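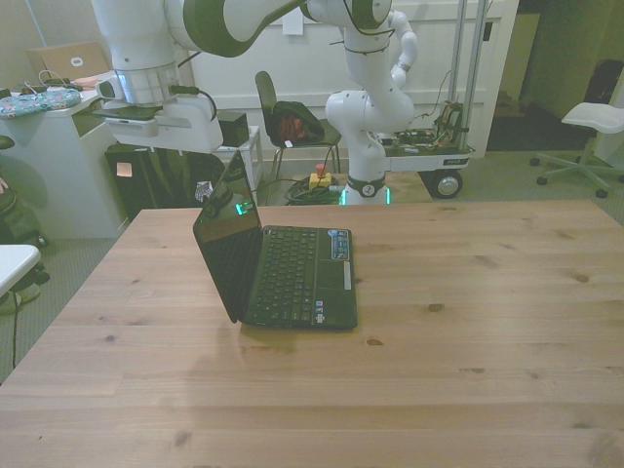 Equipment planning for a robot workspace is the work of deciding what a laboratory, school or small firm must buy before an arm can be put to use, and in what order. It covers the arm itself, the gripper, the safety devices, the furniture and the running costs of later years.

Scope

The price of the arm is the figure most often quoted, but it seldom covers a working installation. In the planning sheet drawn up by Agnes Haugland for the Ondieki workshop, the arm took 40 per cent of the budget. Grippers and spare fingers took a further 35 per cent. The remainder went on cabling, computers, tables and training.

Haugland's sheet was revised on December 25, 2020 and later adopted by the Pammont teaching centre, where Olga Barroso added a column for delivery times.

Typical items

A plan usually lists the arm and its base, an end effector, an emergency stop within reach of the operator, a control computer, and a work table. Carts for electronics are often left out of first drafts and bought later at a higher price. Cables are commonly ordered too short. Second-hand chairs, desks and stools are acceptable in most plans and are entered at no cost.

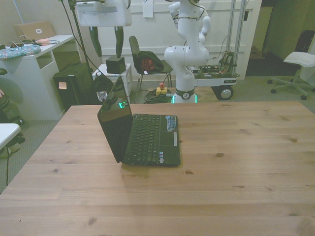

Should the gripper be ordered together with the arm?

It is usually better to order both at once, so that the mounting plate, the cable and the software can be checked against each other before either is paid for.

Floor space

The reach of the arm decides the size of the room. Clunditz, a supplier of workshop fittings, asks buyers for a floor drawing showing doorways, sockets and fixed furniture. A clear strip 100 cm wide is kept on the operator's side.

Running costs

Service contracts are normally sold for 2 years. Barroso's version of the sheet enters them under a separate heading, together with replacement finger pads and software licences. Orders placed before May fall into the earlier budget year at Pammont.

See also: Zellico cost method; Workshop layout; Emergency stop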